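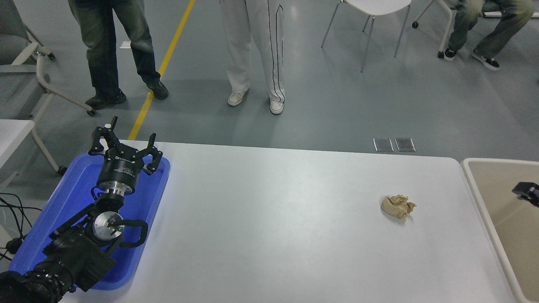
A ball of brown paper, a blue tray and a good deal of patience: clearing-up practice at Plusorel in Lutbridge.

I'd been at Plusorel for twenty minutes before I dared ask whether the paper was meant to be there. It was! Somebody had scrunched it up with great care, and I was told very politely to keep my elbows off the table.

I had come to Lutbridge expecting, well, a bit more sparkle. What I got was a white table, two black arms and a lot of waiting about, and by lunchtime I was completely hooked. The company is trying to teach a machine to clear up after people, and the teaching goes one small job at a time. A person steers the arms through the job, the computer keeps a record of every joint and every camera view, and that makes one example. Then you do it again with the paper somewhere else. And again. (You see where this is going.)

Afonso Cunha has been running the sessions since January, and when I asked him how many good examples they had of this particular job he didn't have to look it up: 338. How many had they tried? 481. The rest went in a folder called "Seixas", after the town where he grew up and where, he says, everything went wrong for him too.

What makes one good is harder to pin down than I'd thought. Dropping something doesn't spoil it, as long as whoever is steering picks it up again without a fuss, and a few of those are kept on purpose so the system learns how to recover. Dithering is the real trouble. If you hover over a thing for ages wondering which side to grab, the machine learns to hover too, and you end up with a very expensive ditherer.

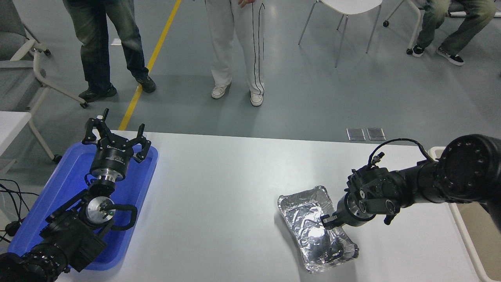
Mi-kyung So would happily throw out far more of them. She told me over a sandwich that a hundred tidy examples all done the same way teach you next to nothing, and that she'd swap the lot for 34 odd ones from a real kitchen in a bad mood. Afonso rolled his eyes at this, so I gather it comes up a lot.

They've met in the middle, sort of. Each batch is now 12 goes long, and between goes something has to change: where a thing sits, how it's turned, which arm starts. Batches from their other site at Lakberg get mixed in before any training happens, mostly so the system doesn't decide that the whole world looks like one room in Lutbridge.

I had a turn at steering, of course I did. It's a bit like putting on a duvet cover while wearing somebody else's arms. My first go took roughly four times as long as Afonso's and he was awfully kind about it, but I noticed his hand drifting towards the Seixas folder.

Thin foil is the thing they all talk about. Squeeze too hard and it folds up on you, too gently and it slides away, and it comes out of each go a slightly different shape from how it went in. Mi-kyung loves that. Afonso gets through a lot of foil. 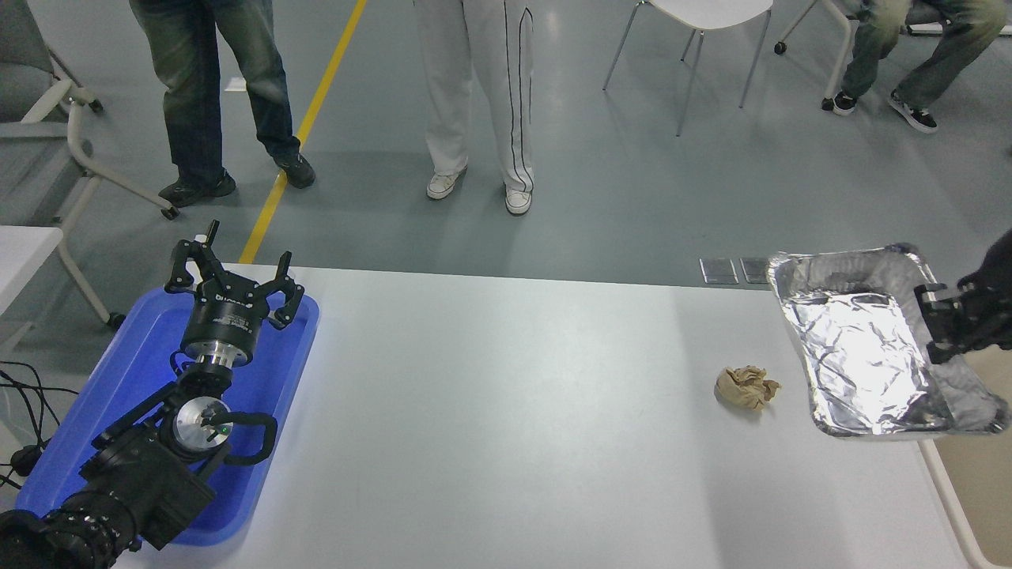
What happens to it all afterwards

The training runs overnight, on machines in a cupboard that I was allowed to peer into and not touch. In the morning they set out the same job and let the arms have a go with nobody steering. I asked if I could come back for one of those and Mi-kyung said yes, if I brought my own rubbish.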